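4.2 Disbursement delays and the supplementary budget

The preceding section treated the supplementary budget as a single instrument. In practice it is a bundle of appropriations that move at different speeds, and the differences matter for any estimate of its effect on service delivery. We separate three lines: grain procurement, fuel for public generators, and equipment for district administrations. The first two are consumed within the quarter in which they are bought. The third is durable, and its benefits depend on maintenance budgets that were not part of the supplementary act.

The act passed in March with a simple majority and took effect on publication. Under the standing finance law, a ministry may commit funds only against a line in the annual budget or, where no annual budget has been adopted, against one twelfth of the previous year's actual spending for each month. The act created an exception to the one-twelfth rule for named purposes. It did not repeal the rule, and the accounting offices in the four districts we study (Voneo, Zullitz, Shboul and Ristari) read the exception differently. Voneo and Zullitz treated the act as sufficient authority to sign new contracts. Shboul and Ristari asked for a circular from the finance ministry before committing anything outside existing contracts. The circular came in June.

This difference in reading gives us the variation we use. It was not chosen by the elected district councils, which have no say over how accounting offices apply finance law, and it does not follow party lines. Voneo and Shboul were both governed by the coalition's larger partner during the period; the other two were not. We cannot rule out that the accounting offices differ in other ways, such as staff seniority, and we return to this point in Section 5.

Our data come from payment orders. We coded 520 orders issued under the supplementary act, taking for each the date of commitment, the date of approval by the audit desk, the date of payment and the stated purpose. Orders below 100 currency units were dropped, as these are mostly bank charges and stamp fees entered as separate items. Where an order covered more than one purpose, it was assigned to the purpose with the largest share. Seven orders could not be assigned in this way and were excluded from the estimates by line, though they remain in the totals.

The procurement and fuel lines show the expected pattern. Districts that waited for the circular paid later, and the gap closes once it had been issued. By September the cumulative share paid is close to equal in all four districts. For these two lines the act did what its sponsors said it would do, with a lag that can be traced to one administrative document.

The equipment line behaves differently. The gap between early and late districts does not close by September, and it widens slightly toward December. We considered three explanations. The first is supplier capacity, which we set aside after finding that the same suppliers served early and late districts. The second is exchange rate movement, which raised the local price of imported goods and may have pushed late orders over their ceilings. The third concerns the classification of repair as against replacement, and we think it carries more weight than the other two.
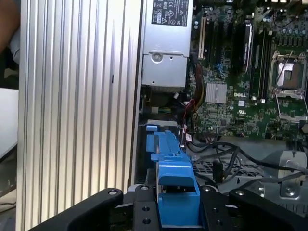

Figure 3. Interior of a computer chassis.

Classification disputes arise because the finance law places repair under current spending and replacement under capital spending, and the act's exception covers capital items only. A district that needs working office machines can buy them as new under the act, but it cannot use the same money to keep old ones running. The line between the two is easy to state for vehicles and buildings and much harder for computers, which are assembled from parts that can be exchanged one at a time. In a machine such as the one in Figure 3, the power supply is a separate unit with its own regulatory label, and an audit desk may view a new one either as a repair to an existing asset or as a distinct purchase. The motherboard raises the same question with a larger sum attached. Accounting offices that committed funds early had these questions settled order by order, before the audit desk had a fixed position. Offices that waited met a stricter reading, set out in an annex to the circular, under which any part installed in a registered machine is a repair.

The effect on timing is visible in the returned orders. An order returned by the audit desk must be reissued with a new number and goes to the end of the queue. In Shboul and Ristari the equipment line accounts for most of the returns recorded after June, although it is the smallest of the three lines by value. Several returned orders were then split, with the parts moved to the ordinary budget and paid under the one-twelfth rule. Others were rewritten as purchases of complete machines. The unit ceiling for office equipment was set at 700 and was not adjusted during the year, so complete machines sometimes required a separate waiver, which added a further step.

Two consequences follow for the reading of the act as a whole. First, total spending is a poor measure of how far the supplementary budget relieved the districts. Money paid for complete machines appears as full use of the appropriation even where a part would have met the need at lower cost. Second, the pressure to define spending as capital is a product of the exception itself. Under an adopted annual budget both categories would have been funded, and the boundary between them would have been a matter of bookkeeping. With no annual budget in place, the boundary decided whether an order could be paid at all.

We do not claim that the drafters intended this result. The committee record shows almost no discussion of the equipment line. Debate was taken up by grain prices and by the question of whether fuel purchases should be reported monthly or quarterly — a point on which the coalition partners disagreed until the second reading. The words "capital items" entered the text at the committee stage and were not amended on the floor.

4.3 Reporting requirements

The act requires each district to file a quarterly statement with the parliamentary finance committee. All four districts filed for the second quarter. For the third quarter, Ristari filed a statement covering procurement and fuel only, with the equipment line marked as pending reclassification.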